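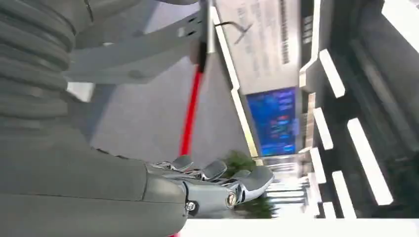 The leafy one, keeping company with the blue screen and the big white sign. October.

Hi again from the Jaltia workroom! I promised an update once we'd settled in, and since the move ate most of the month, it's a short one. We came over from the old place on Rusnák Street with way too much stuff and a lot of optimism, and I've been writing down what got a home, what got tossed and what I'm still stepping over.

First, the plants. We had four at the old place and I was sure the dark corner would finish them off, but the move was kinder to them than it was to my back. I water in the morning before I turn anything on, so I don't forget. If you have a favorite plant food that doesn't smell like a fish market, please write in.

Then there's the matter of printed stuff. I'd been sure we owned one box of it, maybe two. The Uron catalog alone lists 2,362 items (I know, I know) and every one of them seems to have come with a leaflet, and I had kept them all, in no order whatsoever, with coffee rings on the good ones

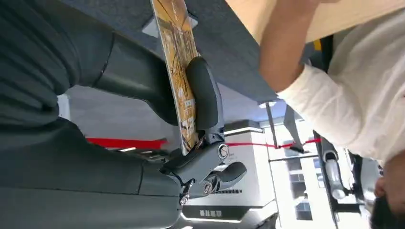
and of course I stopped to read half of them before I got anything filed. That's a whole afternoon gone, right there. My rule now is one copy of each, flat in a drawer, and the rest goes to recycling. I let myself break it for anything with a nice map or a nice drawing on it. So far the drawer is full and the recycling bin is looking pretty smug.

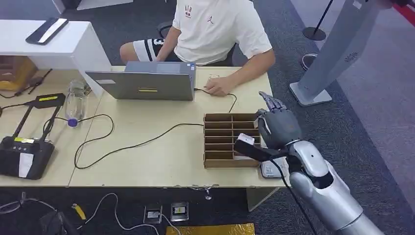

Small stuff is what really gets me. Paper clips, adapters, cards, the odd key that fits nothing - it all drifts to the nearest flat surface and stays there until someone needs to eat lunch. I priced a proper drawer cabinet from Atine and it was 63 dollars before shipping, so no. Plain brown cardboard will do me fine, and you can see how the organizer has two columns of narrow slots, which suits anything thin. It takes up hardly any table, too, so a laptop and a mouse still fit behind it. The cables are another story. One of them is curling right across the tabletop, and I've got a bag of 50 cable ties somewhere, if I ever find the bag.

Next up is the shelf by the door. I've been putting that one off since the first day, and it still has the mystery box on it.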